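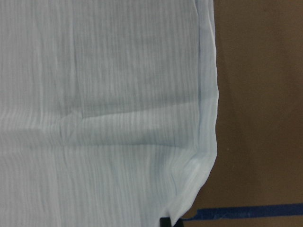
Irnbridge, 24 March 2020

I get a lot of mail about folding thin, crinkly summer shirts, so I've put my answers in one spot.

Do I have to iron it first?
I don't! The crinkle is part of the fabric, and if you press it flat you just lose the texture you paid for. I smooth it with my palms and leave it at that.

How do I get a floppy shirt to lie straight?
Pick it up by two corners, let it hang for a second, then lower it bottom edge first. Sheer cloth likes to bunch up underneath, so go slow – slower than you would with a T-shirt. If it lands in a heap, lift it and try again. 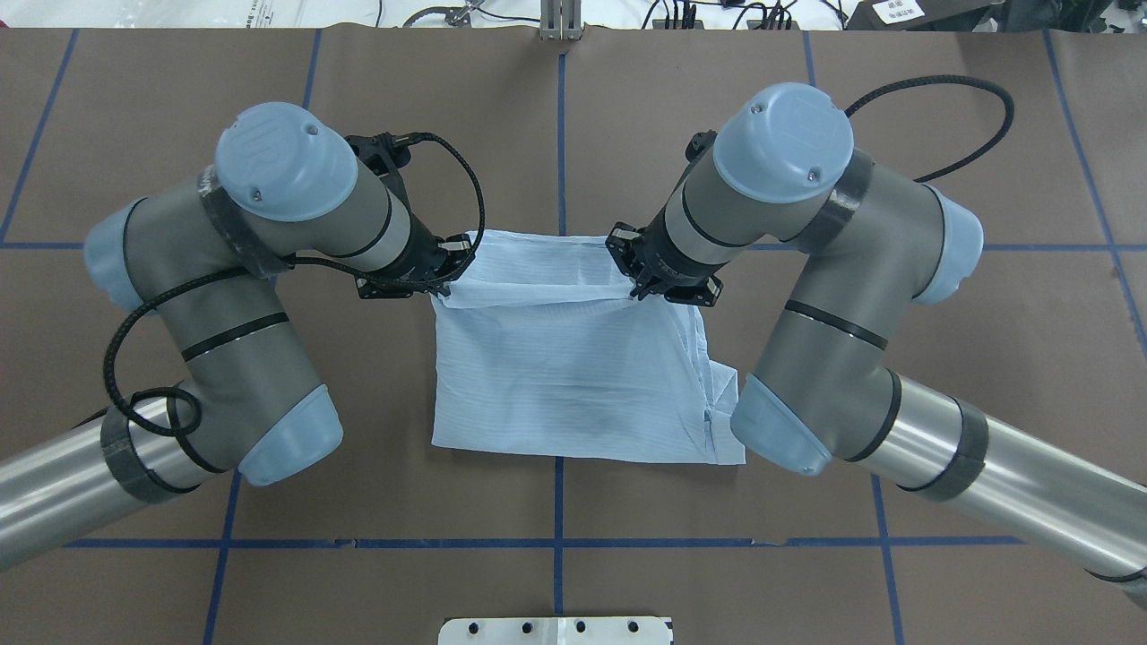 Light blue striped cloth, held up by the top corners.

What surface do you like?
Anything flat and wider than the shirt. I'm fond of brown paper over a table, and lines of tape help me see if I'm crooked (I usually am).

Buttons open or closed?
I close the collar button and one or two down the front. Yvette Charbonneau wrote in to say she does up all of them, and her stack is neater than mine, so take your pick.

What about long sleeves?
Front side up, I bring one sleeve straight across the chest, just under the collar, and flatten it with my hand.
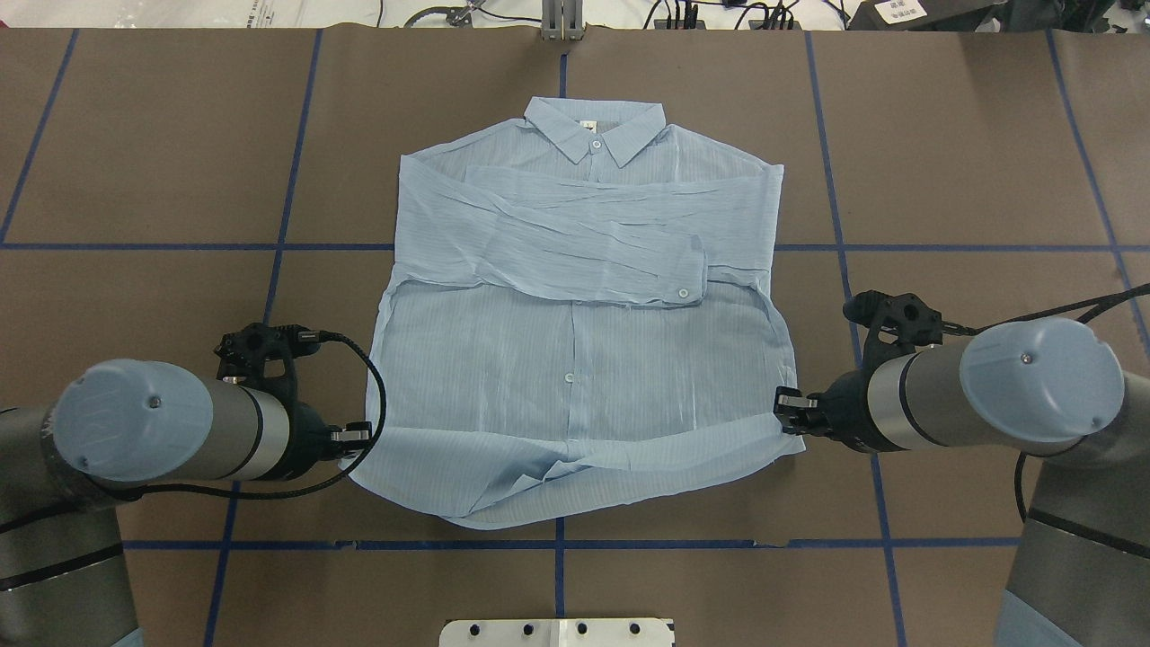

Then the other sleeve goes over the top of it, cuffs and all. Check the hem before you go any further – if it's bunched, pull it down now or you'll have a lump in the middle. After that it's sides in, bottom up, and flip it over.

Can I hang it instead?
Sure! I ran out of hangers in February and never bought more.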